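Category: Research Equipment / Handheld Data Collection

The Madent handheld gripper records tabletop demonstrations for policy training, with no arm on site.
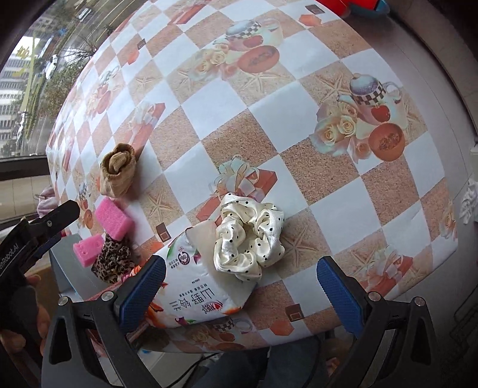 Pinard's current method study uses 1,368 demonstrations. Soft goods were chosen as the test class, among them a polka-dot scrunchie and pink sponges, set out on a patterned tablecloth. 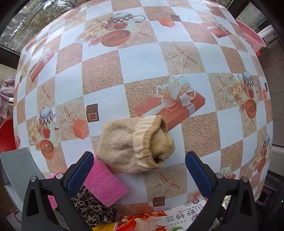
Cembridge Applications Group

Policies were trained on 11 object types and evaluated over 500 trials. Knitwear remains the hardest category. Each kit ships with 6 spare pads.

This site uses cookies. Accept | Manage settings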